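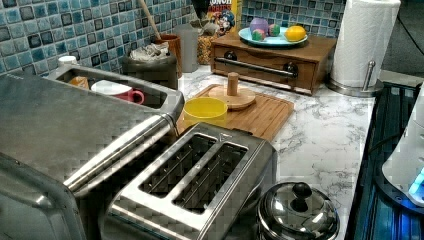 Progress report to the programme manager
Work package: safe working practice for household robots in shared kitchens
Prepared by: Marjorie Pickering
Date: 24 September 2020
Circulation: Nigel Holroyd, Surachet Wiriya, Flynn Whitelaw

1. Position at the end of the period

The draft code of practice is complete except for section 6 (heat and stored energy) and the annex on cleaning. Sections 1 to 5 were issued for comment in July and the comments have been closed out. The kitchen trials that support the code are behind plan. Of the 20 task procedures listed in the proposal, 11 have been written, tried and signed off. The remainder are in draft, and most of the delay lies with procedures that involve a hot appliance.

2. Trials

The log now holds 551 completed runs. Each run is one attempt at one household task, with the worktop laid out to a written list before it begins. The list for the main counter covers the toaster, the lidded pot, the cutting board and cup, the plate of toy fruit and the storage containers at the back against the tiles. Jordan Birkett checks the layout against the list and initials it. A run without initials is not entered in the log.

We have kept the counter as crowded as a normal household counter. An earlier version of the rules asked for a clear margin at the back of the worktop. Flynn Whitelaw objected that no user would keep to it, and the requirement has been withdrawn. The rule now deals with what the arm may do near objects it has not been told to handle: reduced speed, no reaching over open containers, and a stop if contact is made with anything outside the task.

3. Rules adopted since the last report

3.1 Reduced speed applies whenever a person is within reach of the arm, whether or not the person is taking part in the task.

3.2 Polished steel is treated as a known difficulty. Lids, toasters and basins reflect lights and nearby objects, and the position of an edge may be misjudged. The arm must approach such items from the side on which the operator has confirmed a clear path.

3.3 Mains appliances are unplugged for any run in which the appliance itself is not being used. The plug is to be left where the operator can see it.

3.4 Nothing may be placed in the slots of a toaster by the arm until section 6 has been approved. Runs with the toaster are limited to reaching past it and moving items around it.

3.5 Soft packaging, including plastic bags, is not to be gripped unless it is the named object. Loose bags shift and may be dragged along with the item beside them.

3.6 The stop button is tested at the start of each session and again after any change of operator.

4. Incidents and near misses

No injuries. There have been 10 reportable stops, all of them contact with an object outside the task. Most concerned tall items standing behind the item to be picked up. Rule 3.5 was written after one of these, when a bag caught on the fingers and pulled its container forward. Nothing was broken. The full entries are held with the log and can be supplied.

5. Suppliers

Flelura has delivered the second set of gripper pads. They are within tolerance but mark easily, and we have asked for a harder grade. The force sensor from Akia was returned once for recalibration and is now in service. The Ivis logging software has been updated, and it is no longer necessary to enter stops by hand. Runs entered before the update have been checked against the paper sheets. Two sheets did not agree with the file and were corrected.

6. Open matters

Surachet Wiriya is to decide whether the surface temperature limit in section 6 should be a single figure or should vary with the material touched. The cleaning annex cannot be finished until the pad grade is settled. We also need a ruling on whether visitors to the kitchen must sign the operator sheet. At present they do, and it takes up a good deal of the session.

7. Spending and request

Spending is within the approved amount. The underspend is on travel. We ask for permission to move it to operator hours, so that the draft procedures can be tried in the next period. No extra money is sought.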